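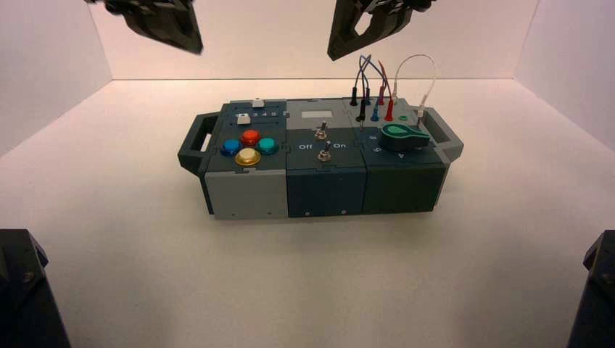 白い囲いの中央に置いたモジュール式タスクボード。左右の端に持ち手

Iltidham 作業台用LED照明 Wekville(ウェクビル)
直管型・両端支持タイプ

販売元:ジャヤシンゲ照明(Jayasinghe)
在庫:あり
掲載内容の更新:2026年1月22日

商品概要

Wekvilleは、組立、検査、はんだ付け、修理などの手元作業に使う直管型のLED照明です。作業台の棚板の下面、または別売の支柱Polley(ポリー)に取り付けて使用します。灯具の長さは60cm、消費電力は16W、全光束は2585lmです。内部には276個のLED素子が等間隔に並び、乳白色のカバーを通して光が出ます。

一般の事務机用スタンドは一点から光が出るため、手や工具の影が濃く落ちます。本品は横に長い光源で、手をかざしたときの影の縁がやわらかくなります。影が完全になくなるわけではありません。影を極力減らしたい場合は、左右または前後に2台を平行に取り付けてください。

旧型をお使いのお客様へ。旧型とは電源コネクタの形状が異なります。灯具だけの入れ替えはできませんので、電源アダプタも合わせて交換してください。取付金具の穴位置は同じです。

仕様

品名:作業台用LED照明 Wekville
灯具の長さ:60cm
消費電力:16W
全光束:2585lm
LED素子数:276個
光色:昼白色
調光:無段階(灯具右端のつまみ)
カバー:乳白色ポリカーボネート
本体:アルミ押出材、白色焼付塗装
電源:専用ACアダプタ(付属)
取付:金具によるねじ止め、または支柱Polley
使用場所:屋内専用
付属品:取付金具一組、木ねじ、ACアダプタ、取扱説明書

光色は昼白色のみです。電球色と昼光色の製造予定はありません。

取付高さの決め方

作業面が暗いと感じたときは、台数を増やす前に取付高さを見直してください。光源に近いほど作業面は明るくなりますが、明るく照らされる範囲は狭くなり、中央と端の差が大きくなります。高く取り付けるとその逆になります。

座って作業する台では、灯具が目の高さより少し上にくる位置が標準です。目より下に取り付けるとカバーの面が視界に入り、長時間の作業では疲れやすくなります。棚の都合で低くしか付けられないときは、別売の前面フードを併用してください。

立って作業する台では、頭が当たらないことを先に確認します。作業者の身長に差がある職場では、固定金具よりも高さを変えられるPolleyが向いています。

前後の位置は、作業者から見て手元の少し奥が基準です。真上に付けると、のぞき込んだときに頭の影が手元に落ちます。奥に寄せすぎると、光沢のある部品の反射が目に入ります。仮止めの段階で普段の姿勢をとり、影と反射の両方を見てから本締めしてください。

作業面の色と明るさ

同じ照明でも、作業面の色で見え方は変わります。白い天板は光をよく返し、部品の下側や側面まで明るくなります。暗い色の部品は輪郭がはっきり出ます。反面、白い部品や透明な部品は天板に紛れやすく、天板に光沢があると照明が映り込みます。つや消しの白であれば映り込みはほとんど気になりません。

灰色や緑色のマットは反射が少なく、長時間見ても目が疲れにくい色です。ただし白い天板に比べて手元は暗く感じます。マットを敷き替えた後は、調光つまみを合わせ直してください。

三方を白い板で囲った作業台では、側面からも光が返り、灯具1台でも隅まで光が回ります。この場合、調光を最大にするとまぶしく感じることがあります。下げ気味から始めて、必要なところまで上げてください。
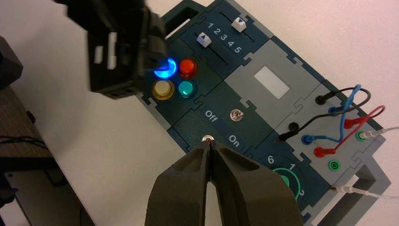

タスクボードの青緑と灰色のパネル。青緑の面に小さな金属のボタン

金属部品を見るときの注意

ねじ、端子、ボタンなど小さな金属部品は、平らな面が一定の角度になったときだけ強く光ります。光った部分では傷や刻印が読めません。次の手順で調整します。

まず調光つまみを半分ほどまで下げます。それでも光る場合は、灯具の取付角度を奥側に傾けます。金具の蝶ねじをゆるめれば、工具なしで角度を変えられます。角度を変えても光る場合は、部品の側を少し回してください。検査工程で毎回同じ向きに置く必要があるときは、前面フードの使用をおすすめします。

刻印や浅い傷を見つける作業では、逆に低い角度からの光が役立ちます。Polleyに取り付け、灯具を作業面に近づけて横から照らしてください。表面の凹凸に影が付き、真上からの光では見えない傷が確認できます。

取付方法(棚板への固定)

1 電源アダプタがコンセントから抜けていることを確認します。
2 棚板の下面に金具の位置をけがきます。金具の間隔は灯具裏面の目印に合わせます。
3 下穴をあけ、付属の木ねじで金具を固定します。
4 灯具の溝を金具に差し込み、音がするまで押し上げます。
5 蝶ねじを仮締めし、角度を決めてから本締めします。
6 コードを棚板の裏に沿わせ、たるみを留め具で押さえます。
7 アダプタを接続し、調光つまみを最小にしてから点灯します。

鋼製の棚には付属の木ねじは使えません。別売の磁石金具をご利用ください。塗装の厚い棚や曲面の棚では磁石の保持力が落ちますので、落下防止ワイヤーを必ず併用してください。

支柱Polleyについて

Polleyは天板の縁を挟んで立てる支柱です。高さと前後の位置をつまみで固定します。棚のない作業台、壁から離して使う作業台、一時的に設ける作業場所に適しています。

挟み込みできるのは、縁が平らで、裏側に補強の桟がない天板です。桟がある場合は、クランプの向きを変えるか、当て板を使います。ガラスの天板には使用できません。

支柱は左右どちら側にも付けられます。右利きの方は左側、左利きの方は右側に立てると、腕が支柱に当たりにくくなります。 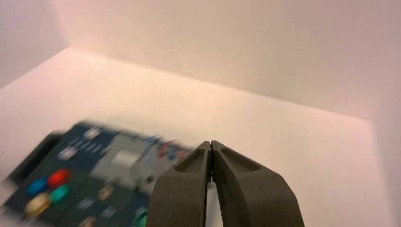 灯具を2台付ける場合は、支柱も2本必要です。1本の支柱に2台を付けると重心が前に出て、クランプがゆるむおそれがあります。支柱どうしの間隔は、灯具の端が重ならない程度に空けてください。コードは支柱の溝に納まります。溝のふたは引き出すと外れ、コードを入れた後に上から順に押し込みます。

ちらつきと撮影

作業記録や検査画像をカメラで撮る職場からのお問い合わせが多いため記載します。本品は定電流方式で点灯し、調光時も点滅制御を行いません。通常の撮影で縞模様が出ることはありませんが、周囲の古い蛍光灯が原因で縞が出る場合があります。本品だけを点灯した状態で一度撮影し、原因を切り分けてください。

手ぶれや動きのぶれは、明るさが足りずシャッターが遅くなると目立ちます。撮影のときだけ調光を上げるか、灯具を近づけてください。白い作業面を撮るとカメラの自動露出が暗めに寄ることがあります。露出を固定できる機種では、固定しての撮影をおすすめします。

お手入れ

カバーの汚れは明るさの低下に直結します。はんだ付けに使う台では、フラックスの煙がカバーに薄く付着します。電源を切り、冷めてから、水で薄めた中性洗剤を含ませた布を固く絞って拭いてください。アルコール、シンナー、研磨剤は使用しないでください。カバーが白く濁り、元に戻りません。

カバーは単品で交換できます。LED素子は交換できません。素子の一部が点灯しなくなった場合は、使用を中止して販売店にご連絡ください。

よくお問い合わせいただく内容

調光つまみの位置は記憶されますか。
つまみは回転式のため、電源を切っても位置はそのまま残ります。

壁のスイッチで入り切りできますか。
スイッチ付きのコンセントに接続すれば可能です。壁付けの調光器には接続しないでください。

複数台を連結できますか。
連結用の端子はありません。1台ごとにコンセントが必要です。

帯電防止の作業場所で使えますか。
カバーは帯電防止仕様ではありません。帯電に敏感な部品を扱う場合は、職場の管理基準に従い、部品から離して取り付けてください。

ご注文と返品

単品からご注文いただけます。Polley、前面フード、磁石金具、交換用カバーは別売です。数量がまとまる場合は見積書を発行しますので、台数と作業台の形状をお知らせください。

未使用品に限り、到着後の返品をお受けします。金具をねじ止めした後の返品はできません。初期不良の場合は送料当社負担で交換します。お届け時の箱は、点灯を確認するまで保管してください。

関連品
支柱 Polley
前面フード(Wekville用)
磁石金具・落下防止ワイヤーセット
交換用カバー(Wekville用)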